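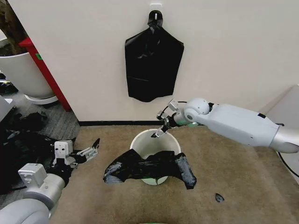

I have become very keen on bin bags! We moved to the flat in Zillham in January and for weeks the roll lived under the sink, at the back, behind everything. Then I stuck a little white adhesive hook on the wall above the small round bin and tied a black bag to it by the neck, and I love it. The next bag is right there at arm height, no rummaging (my knees are so pleased).

The hooks are Merkix ones, a pack of 6, and I've still got plenty left, so the hallway is next. Dusters, maybe, or the dog lead.

One thing I'm still working on is getting the bag to sit neatly over the rim. Mine always bunches up in a fat twist on one side. Tips very welcome in the comments!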